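Catch-all bin on the workbench: divide it, or get rid of it?

Posted in Garage & Workshop > Storage

kettlebrook

I keep a painted wooden bin on my workbench where things go when I don't feel like walking them back to where they live. It's a big square box with fairly high sides. I put it there two years ago after reading one of those articles that says every room needs a "landing zone." The idea was that I'd empty it every Saturday. You can guess how that went.

What's in it as of tonight: a putty knife, three or four clamps, a bike light, an extension cord, the charging cord for something I may no longer own, a tape measure, a bag of picture hooks, half a roll of blue tape, and a rubber duck that belongs to one of the kids. The cords have eaten everything else. Reach in for the tape measure and you lift out the whole mess like a fishing net.

My spouse wants to buy the Julent insert, the one with the adjustable walls. I looked at the page for it and I'm not convinced. It's plastic, it costs more than the bin did, and every review I read was written by someone who had owned it for a week. I've bought organizers before. I have a Flimiva drawer set in the closet that is organizing nothing except itself.

So I'd like to hear from people who have lived with a divided bin for a while. Does splitting it up do anything, or do you end up with several small messes? And is there a fix for the cords that doesn't involve buying forty little straps? I'm handy enough to cut a board and paint it, so homemade is fine. The bin has to stay on the bench, it can't go on the wall (the wall is all window), and I'd like to still have room to work.

Please don't tell me to throw everything out. I've read that book.

12 replies, showing the most useful 3

plumbline_ohio

I'd skip the insert. I had one very much like it from Ruruvier and the walls popped out of their slots any time something heavier than a pencil leaned on them. Adjustable means loose, in my experience. The pieces are now in a bag, and the bag is in the bin.

A divider can work, but I'm going to be a wet blanket and say that most people put it in the wrong place. They cut the box in half and get two areas of the same size and the same depth, and then there's no obvious difference between them, so you toss things into whichever one is closer. That's always the front. I've done this myself with a very nice piece of poplar. It took an afternoon and changed nothing.

What did help a bit was making the two parts different enough that you can't mistake one for the other. One shallow, one deep. The shallow one goes in the back and holds flat, boring things you grab all the time. The deep one takes the awkward stuff. 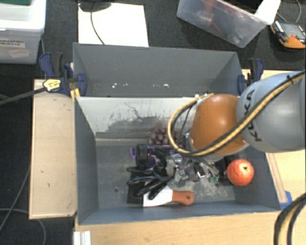

A divided bin doesn't sort anything for you, and I wish the people who sell them would say so. The divider is a board. It has no opinions. You can have the shallow part at the back, built with nice sloping sides so your fingers can scoop things out, and the front will still be where everything lands, for the plain reason that it's deep and it's nearest to your hand. Look at what's ended up together in that front section: a scraper at the bottom of the heap, a spring clamp in among the black cords, a bunch of plastic grapes and an apple. That's the same disease you've got, duck included. If I had to sort that lot I'd start with the cords and wouldn't touch another thing until they were out, since the clamp is never going to come up by itself while they're in there. Then the scraper. A scraper has a hole in the handle, so it wants a nail, and a nail costs next to nothing. You say the wall is all window, but you can put a nail in the side of the bench or in the side of the bin itself.

The grapes and the duck go to whoever they belong to. I don't have a system for that.

One thing I would copy from that bin is fastening it down. Those are blue bar clamps holding it to the table. Mine used to creep along the bench every time I dug around in it, and I'd shove it back with my elbow, and sooner or later it would be on my foot. A couple of clamps along the back edge and the trouble went away, and you can still take it off when you need the whole bench. You said you have three or four clamps sitting in the bin. Well, now they have a job and they're out of the bin.

As for cords: out. All of them, for good. A cord doesn't belong in a box with anything else, including other cords. I wind mine in a figure eight and hang them over a dowel. People will tell you to put each one in a sandwich bag. I tried it and ended up with a drawer of slippery bags, so I can't recommend it, but my sister swears by it.

If you do make a divider, don't glue it until you've used it for a month. You'll want to move it. Paint it gray or something else dull, because white shows every smudge by the second week, and gray just shows them a little later.

7 people found this helpful

kettlebrook

Thanks, this is about what I suspected. I hadn't thought of nailing into the side of the bench. Question on the clamps, though -- don't the bars get in the way at the front?

plumbline_ohio

Back edge only. If you put them on the front you'll catch your sleeve, and then you'll take them off and be back where you started.

sunporch

Get the insert!! We love ours. It comes in white and also a sort of oatmeal. I use it for craft supplies and it has been great so far (got it last Tuesday). You might have to measure first. I think it holds a lot more than you'd expect.

0 people found this helpful

old_latch

I'm going to disagree with both of the above, a little.

I don't believe in the landing zone at all. I think it was made up by somebody who had boxes to sell. I ran one for years, a good solid Hägglund crate I got at a yard sale, and at one point I was annoyed enough to tip it out on a sheet and write everything down. I was moving house and the mover wanted a list. There were 963 pieces in it. Most of them were screws, I'll admit, but I don't call that a landing zone. Things had landed and then been buried.

The only change that made a real difference was a smaller box. Nothing clever about it. I swapped the crate for a shallow tray that holds maybe a tenth as much, and when the tray is full, it's full, and I have to deal with it before I can put down the next thing. It's irritating. I think it's supposed to be irritating. A deep bin is comfortable, and you can go on ignoring it for a very long time.

So before you cut any boards, I'd ask why the bin has high sides. If the answer is "that's the bin I had," then I'd start there. Cut it down. If it's plain painted wood you can run a saw around it in ten minutes, sand the top edge, and slap on whatever paint you have left. Then put the divider in if you still want it. In a low box a divider has a fair chance of doing what it's meant to, as you can see over it and there isn't enough depth to bury the clamps.

I do agree on the cords. I'd go further and say that a cord you can't name goes in a separate bag with the month written on it, and if you haven't gone looking for it in a year you can let it go. I know you said not to tell you to throw things out. That's one bag, though, and you'd be surprised how little you miss it. Mine said July on it for so long that I couldn't have told you which July.

I don't agree about hanging the scraper on the side of the bench. I did that, and I caught my hip on it. Put the nail underneath, at the end you don't walk past, and hang it with the blade toward the wall.

And the Julent thing: I have no quarrel with it except the price. If somebody gave it to me I'd use it in a kitchen drawer, where nothing weighs much and nobody is rummaging around in a hurry. On a workbench I don't see it lasting. If your spouse has their heart set on it, let them have it for the drawer and do what you like on the bench.

4 people found this helpful

kettlebrook

Cutting the bin down is tempting. It's plain boards and I already hate the paint. I think I'll take a few inches off, put a divider in loose with the narrow part at the back, and clamp the back edge to the bench. If it's full of cords again by fall I'll come back and say so.

The duck has gone upstairs. It was back down by dinner.

old_latch

Check for nails before you run the saw around it.

This thread is closed to new replies. Related: "Best way to hang extension cords in a garage with no studs?" / "Are drawer dividers worth it" / "What do you keep on your workbench all the time?"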